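Gripper talk, workshop open evening, April. Slides on the old laptop, clicker in the lid pocket. Start at 7.30 whether or not everyone has a chair.

## Opening (keep it short)

- Say who I am and that I share the bench at Semeniuk with Réka Szabó. Réka did the drawings. I did the printing, the swearing and the assembly.
- The talk covers a hand-held gripper for recording how a person picks things up. You hold it, you squeeze, the fingers close. A camera sits on it and looks at the fingers.
- We wanted something to learn from before putting fingers on the arm we're building, which is called Cirkon and is still mostly a shoulder.
- Ask who has built a gripper before. If it's more than a few hands, skip the next section.

## Why parallel fingers

- A simple pincer swings on one pivot. The tips meet at an angle and push a round thing out, like squeezing a bar of soap.
- With parallel bars, the pad keeps the same angle all the way through the travel. Draw it on the whiteboard. Four pivots, two bars, done.
- The cost is more joints, and every joint has play in it. Our first set had so much that the pads could miss each other.
- Pass the first set round now. Get it back before the break.

## What we got wrong on the first one

- Printed pins. They wore oval in an evening. Go to metal pins and ream the holes by hand.
- Bars too thin. They bent sideways when gripping a mug by the handle, and the mug went on the floor at Fellberg in front of Mireille Jacquet, who had lent us the room.
- Flat, hard pads. Fine on a box, useless on anything with a curve.
- No stop at the open end, so the linkage could go past straight and lock. Fixed with a small lump on the inside of each bar. Réka wants me to call it a travel limiter.

## Pads

- Most of the questions last time were about pads, so slow down here.
- Curved pads spread the load over a soft object. They also hide a bit of bad aim.
- We print ours in a flexible filament on the Verkberg machine, slowly. Fast prints came out stringy and the strings caught on wool.
- Thinner walls bend more but tear at the root. Three walls was the best we found.
- Wash the pads. Finger grease makes a bigger difference than the filament does.
- If asked about silicone: we tried it, it was grippier, and the mess was not worth it for us. Mireille has the moulds if someone wants them.

## Logging the tries

- A try is one pick, one lift, one put-down. Write down anything odd straight away in the notebook.
- Last month's set was 100 tries on soft objects. We kept 96. Three were thrown out for a hand across the lens and the other one because I sneezed.
- Don't tidy the background between tries. If the arm only ever sees a clean bench it will be no use in a real room.
- Do move the object each time, and turn it. Same spot every time teaches very little.
- Keep both elbows off the table. Resting on it gives you a steadiness the arm won't have.

## Soft objects

- Put the picture up and leave it up while talking. Crocheted doll, held upright between the two pads, on a bed with a cat-print blanket.
- Wool squashes, so there's no clear moment of contact. With a wooden block you feel the pads land. With a doll you have to look.
- Point at the blue pads and how the curve goes against the doll. Then point at the linkage bars and the silver pivot caps, for anyone who came in late and missed the drawing.
- Small parts such as ears and loops are tempting to grab. Go for the body or the head and let the rest hang.
- Close slowly, stop when the shape starts to change, then lift.
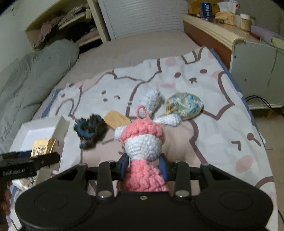 ## What's next

- A spring in the trigger so it opens by itself. At present your hand gets tired before the notebook is full.
- A simple angle sensor on one bar, so we record how far it's open and don't have to guess from the video.
- Then 2 fingers of the same design on Cirkon, driven by a servo. Réka has the bracket drawn. I haven't printed it.

## Questions and packing up

- Drawings are on the shared drive, folder name "fingers". Tell people to take the newer file. The old one has the thin bars.
- Anyone can have a go at the side table afterwards, one at a time, and put the pads back in the tin.
- Return the projector lead to Mireille.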